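Subject: Re: [flandmont-listeners] The Anozie live album, and which version of "Salt Road" is on it
From: Rocío Correa
To: flandmont-listeners
Date: Sun 28 June

Suryani Ong wrote:

> Hi all, I've got the reissue of the Anozie live record and I'm
> fairly sure "Salt Road" is from the first night at the Dolov, not the
> second as the sleeve says. The second verse has the old words, the
> ones about the ferry. Didn't she drop those before the tour? Also my
> copy runs 45 seconds longer than the one Lev put in the
> discography. Is mine odd or is his?
>
> Suryani

Suryani, yours is fine. Lev's timing came off the radio broadcast, where an announcer with a very nice voice talked over the end and then somebody pulled the fader down. I've asked him to fix it. I asked him in January as well.

On the ferry words: she dropped them for the studio version, put them back for the winter shows, and then sang whichever set came to mind first. I was at both nights at the Dolov and I remember the ferry on the second. I also remember a bass solo in "Brarard" that isn't on any recording anyone has ever found, so weigh that as you like.

What I would look at is the drumming. On the first night the regular drummer was still off with his wrist and the fellow from the support band sat in. He had learned the set from a cassette on the train and he plays "Salt Road" like a man carrying a full tray down a flight of stairs. Very careful. Comes in late on every chorus. On the reissue the choruses land square on the beat, with that little grumble on the floor tom, and that's the regular man back at work with his arm strapped. So I'm with the sleeve on this one, which pains me, as the sleeve also gets the name of the piano player wrong and calls the theatre a "theater" throughout.

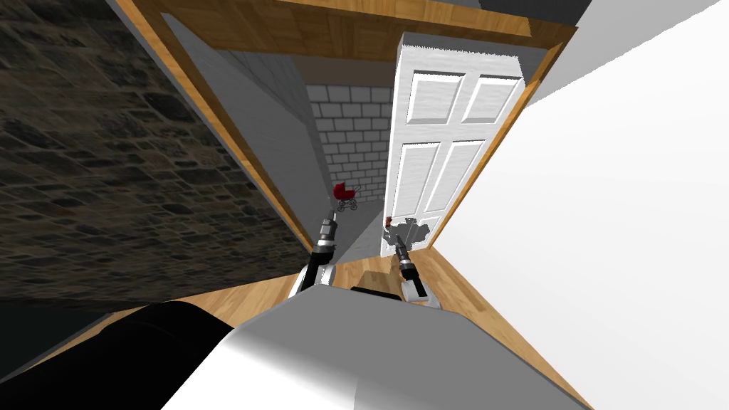

Oksana Yurchenko wrote to me off-list that the drumming proves very little, and said I could pass it on. Her point is that the label had both nights on tape and was quite happy to cut between them. She hears a join just before the last chorus, where the audience changes colour (her word) and the piano is suddenly a bit further to the left. If she's right, Suryani has the first night's verses and the second night's ending, and everybody gets to be correct, a thing this list has not had to cope with before.

I went back and played it on headphones four times, and there is something there. It could be a join. It could also be the piano player leaning back, as he did when he wanted the singer to notice him. I can't swear to it either way. The person who could is Tymofii Antoniuk, who mixed the original, and he has told at least two of us politely that he remembers the catering and not much else.

A few other things while I'm here.

The numbered vinyl. There were 1504 pressed. The figure of 2408 that keeps turning up comes from adding the cassettes to it and is, I'm sorry to say, my fault, from an article I wrote when I was younger and didn't check things. If you have a copy numbered above 1504 I would love to see the label, and so would the people you bought it from, I imagine.

The songbook. Lev Pylypenko has typed out chords for 66 of the songs and would like them checked by someone who plays guitar, as opposed to someone who owns one. I have been ruled out. He says the early ones are mostly in G with the capo wandering about, but "Harbour Lights" goes somewhere strange in the bridge and he's written "??" over three bars. If you can do better than "??", write to him directly.

The biography. Yes, I've read it. Her childhood takes up half the book, the two years in which she wrote everything we care about get a chapter and a bit, and there's no index. The photographs are good. The author thinks "Brarard" is a love song. It is a song about a bus depot, she introduced it as a song about a bus depot every night, and you can hear her doing so on the very album we're arguing about -- side two, before the count-in, under the cough.

If anybody has an audience tape of the first Dolov night, even a dreadful one, even one where your uncle talks through the slow numbers, please get in touch. We only need the second verse of "Salt Road" and a bit of the verse after it. I can do the transfer at home if you post it to me, and I'll pay for the postage both ways.

Suryani, could you also tell me what's scratched into the run-out on side one of yours? Mine has the catalogue number and then what is either a small fish or a slip of the hand.

Rocío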